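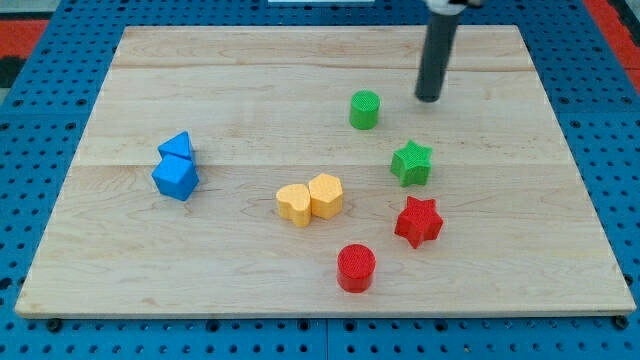
Maple board on the blue pegboard, Thursday

Forum > Migration and asylum > Host families and befriending

Families moved out of the Astonar hostel with 2 days' notice
Started by teapot_and_toast

teapot_and_toast
Hello all, I've been befriending a family at the Astonar reception hostel since before Christmas and I'm feeling rather low this evening, so forgive me if this rambles. They had a letter pushed under the door on Thursday saying they'd be going to Gorkel, which as some of you will know is 60 miles off with one bus in the morning and one back at night. Two days to pack! The eldest girl has only just settled at school and has a part in the play, and their asylum interview is still booked at the office here. Has anyone managed to get a move like this put off, even for a few weeks? I've rung the helpline and was on hold for 40 minutes before it cut out.

northfieldlad
Sorry to hear it. We had the same in March with a young couple. What worked for us was a letter from the midwife, sent in by their solicitor the same day. A school letter on its own didn't do much, I'm afraid, but send it anyway. And get the interview date in writing to both offices, as Gorkel won't have it on their list.

Marrowfat
I'll probably get told off for this but I do think people ought to remember that Astonar was only ever meant to be a short stay place. It was built for 176 people and it has been over that all winter. If families don't move on, the ones coming off the boats sleep in the sports hall. I've seen it and it isn't nice. Gorkel has proper flats with their own kitchens, and the family might well be happier there once they've got over the upset.

teapot_and_toast
I take the point, Marrowfat, and I'm not telling you off. Mum would love her own cooker, she says so every time I visit – she has been making flatbreads in a microwave, bless her. It's the two days that bother me. You wouldn't move your own children like that.

quietwaters
No you would not. And with respect Marrowfat, the flats are fine but there's no doctor taking new patients and the English class has a waiting list. We had a man sent there who'd been in a camp for over a year on the way, and he lost the only counsellor he'd ever talked to. He used to travel back on the morning bus to see her until his money ran out.

Marrowfat
Fair enough about the doctor, I didn't know that. I still say the trouble is too few places and blaming the hostel staff won't make any more.

quietwaters
Didn't blame the staff. They get told the night before, same as everybody.

northfieldlad
teapot, have you tried Zwahlen? It's the advice centre over the chemist's, open till six. They deal with transfers all the time and they'll ring the housing office while you sit there. Take the letter and the envelope too if the family kept it.

teapot_and_toast
I hadn't, thank you so much. Will go tomorrow with Dad, and my neighbour has offered to have the little ones. If they do have to go, does anyone know of befrienders at that end? I'd hate for them to arrive and not know a soul.

pinafore62
There's the Anari group, they meet in the library on the first floor and have a cupboard full of bedding and saucepans. Lovely bunch, a bit slow answering emails, so phone. I'm only one village over myself and would happily meet the family off the bus – send me a private message with the time and how many bags they've got, my car is small.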